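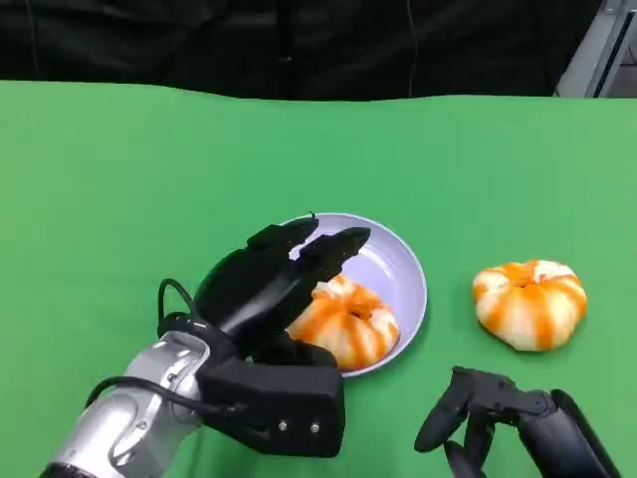 Squishy pumpkin number one in the bowl, number two waiting its turn.

I've been using the Floment tabletop kit from Florkska for long enough now to have opinions, so let's go! If you don't know it, you get a green cover for the table, a black backdrop, a bag of soft toys and dishes, and the recording software that ties your arms and cameras together. We're using it to gather pick-and-place examples for a two-handed policy, and so far we have 1051 episodes on disk, 577 of them good enough to train on. I'm picky, and a fair chunk of the rejects were me learning the controls.

The squishy toys are my favorite part. They give when the fingers close, they have all those lobes to grab, and no two grasps come out the same (great for variety, a bit maddening when you want a clean take). The lavender dish is nice too, shallow enough that the fingers don't fight the rim much. I do wish the green cover lay flatter. Mine has had soft waves in it since day one and I've given up smoothing it.
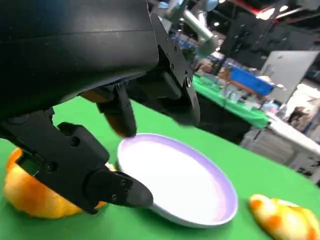
The software is where I go back and forth. Starting and stopping an episode is one pedal press, and the camera streams stay lined up nicely even when I leave it going all afternoon. Labeling is clunky, though. You type the task name every single time, and if you write "put in bowl" once and "place in bowl" the next day, congratulations, you have two tasks. I ended up keeping a sticky note on my keyboard. The older Ornar kit I used before had a plain drop-down for this and I miss it!

Export took 19 minutes for the whole set, which I can live with. It crashed on me 2 times before the last update and hasn't since.

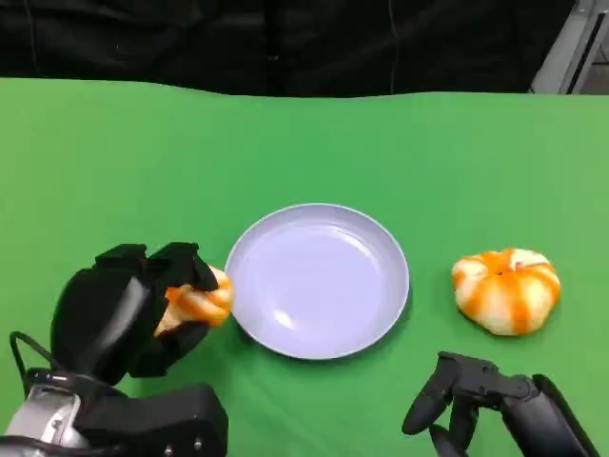
Can you use your own objects with it?
Any object works, but you have to add a name for it in the settings before you record or the episode gets saved as "unknown."

Would I buy it again? For the toys and the recorder, sure. I'd skip the extended support plan from Kwok, though. I paid for it and only ever got links to the manual. There's supposed to be a labeling update in December, and if they fix the task names I'll bump this from four stars to five.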